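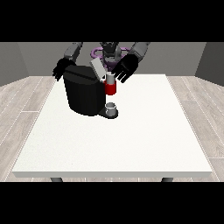

One reader of the previous release wrote in to ask why a Trorar run that had trained well for hours could start returning a flat validation loss as soon as it was resumed. In most reports the checkpoint held the weights but no optimizer state. Section 4.3 now covers both.

4.3 Saving and resuming a run

Before you start: the Nisar scheduler must be stopped. Check that the output folder is writable.

1. Open the run file and set save_every to 2000. The value is in steps, not epochs.

2. Set keep_optimizer to true. The default is false.

3. Set the random seed. Any whole number is accepted. The sample run file uses 1271.

4. Start the run. At step 2000 the log prints the checkpoint path and its size. With the optimizer state included, the sample model takes 2857 MB on disk.

5. To resume, pass the checkpoint path to the resume command. Do not pass the seed again.

6. Compare the first logged loss with the last one before the stop. A small gap is normal when dropout is on.

Note: Warmup is counted from step zero of the original run. If warmup is set to 3000 and you resume from step 2000, the learning rate is still rising.

Caution: Do not change the batch size between save and resume. The data loader position is stored in batches, and part of the training set will be skipped or read twice.

Caution: Checkpoints written by Stakach cannot be resumed in Trorar. Import the weights only, as in 4.5, and start with a new optimizer.

4.4 Removing old checkpoints

The keep_last setting controls how many checkpoints stay on disk. A value of 0 keeps all of them.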